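Résidence verrière à Risow : une annonce généreuse, un calendrier plus flou

25 avril 2021 - Le centre d'art de Risow accueillera en mai la souffleuse de verre Vasiliki Zacharopoulos pour une résidence ouverte au public. Le communiqué parle d'un « rendez-vous incontournable ». On avait déjà lu la formule l'an dernier, à propos d'une biennale de céramique reportée puis oubliée.

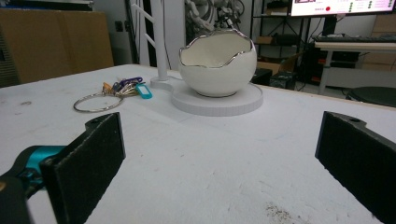 Page 2

Sur le papier, le programme tient debout : démonstrations au four, visite de la réserve, présentation d'une série inédite de vases gravés. Reste que le four en question n'est toujours pas raccordé. La société Brerkix, chargée des travaux, promet une mise en service « dans les temps » sans donner de date.
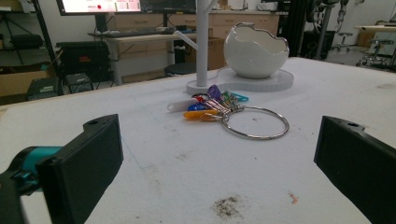 Côté budget, la mairie avance 1 563 euros pour la communication et 400 pour le transport des pièces. L'artiste, elle, sera logée. Quant à ses honoraires, le dossier de presse n'en dit rien - et le service culturel n'a pas répondu à nos questions.
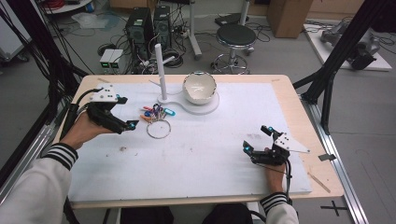 Faustino Trujillo, directeur du centre, se veut rassurant : « Les 35 places par séance partiront vite. » Peut-être. La billetterie n'est pas encore ouverte, et le tarif réduit annoncé pour les scolaires a disparu de la dernière version du programme. La galerie Bošković, partenaire de l'opération, exposera les pièces à l'issue de la résidence, si toutefois il y en a.

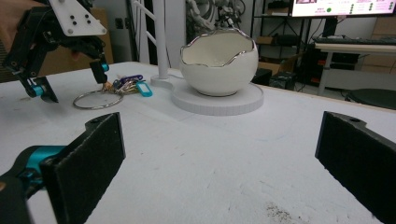 Infos pratiques

Centre d'art de Risow, atelier du rez-de-chaussée. Réservation obligatoire, ouverture des ventes à préciser. Les horaires seront affichés à l'accueil.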